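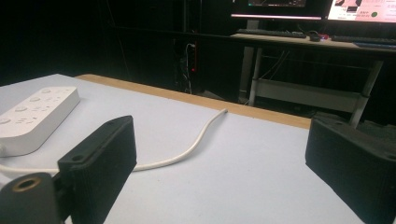 Úna Moynihan wrote back that the export still dies at row 364, same file, same error, and she's now tried it on two accounts.

Status: open
Priority: high (month end)
Product: Allito invoice export
Customer: Corrigan

Log

9:20 am. Customer says CSV export stops partway. File should have 600 rows, gets 364 and then nothing. No error on screen, just a spinner. Log on our side says "bad character in field 10".

9:45. Asked for browser, version, a copy of the file. Cleared the cache, no change. Cleared it again with her on the phone, no change.

10:30. Got the file. Opened fine in a text editor. Row 365 is a customer called Vetier, address field has a line break in the middle of it. Looks pasted from an email. Probaly our guy.

10:50. Took out the line break in the test copy. Export ran to the end, 600 rows. Put it back, stopped at 364 again. So yes.

11:15. Told Úna to edit the Vetier address by hand and retry. She says she can't, record is locked becuase it has a posted invoice on it. Fair.

11:40. Asked Arnent team (they own the import side) if they strip line breaks on the way in. They used to. Setting got turned off in the July update, default is now "keep as typed".

1:05 pm. Unlocked the record from admin, fixed address, locked again. Úna re-ran, full file. She wants to know how many others are like this.

1:30. Ran a search on her account. 20 more addresses with breaks, none in this month's batch. They will bite next month.

To do
- bulk clean the 20, need her OK in writing first
- turn strip setting back on for Corrigan
- bug for the silent spinner, it should at least show the row
- check other accounts on the July update

Leaving open until she confirms the cleanup.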